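Visit to the Mansour Cosmetics Works, Hirkcombe

Members of the Flostonley Beauty College visited the Mansour works at Hirkcombe in October to see how pressed eyeshadow and lip color are made. The group of 13 students was received at the main entrance and given hair covers and coats before entering the production floor.

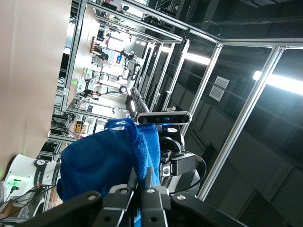
Pigment and Pressing

The tour began in the weighing room, where mica, talc and color are measured out for each batch. A standard batch fills around 1000 pans. Staff explained that shimmer shades are blended for less time than matte ones, as long mixing breaks down the larger flakes and dulls the finish. Visitors then watched pans being pressed for the Hirorora palette, which holds 12 shades. Two purples in the range are pressed twice, with a short rest between — a step brought in after early samples cracked in the mail.

Lip Color and Testing

Lip color is poured on the upper floor. Each mold is cooled before the bullets are released and passed over a flame to give them their gloss.
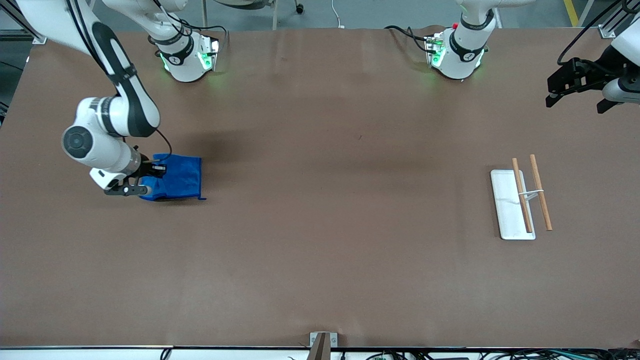 Samples from every batch are kept for reference, and the shade is checked against a master under daylight lamps. The students compared three reds that looked alike in the tube and quite different on the skin. Questions followed on allergy labeling, shelf life and refill pans.

The College thanks Mansour for its welcome. A second visit is planned for the spring, and places may be requested at the Flostonley front desk on any Tuesday.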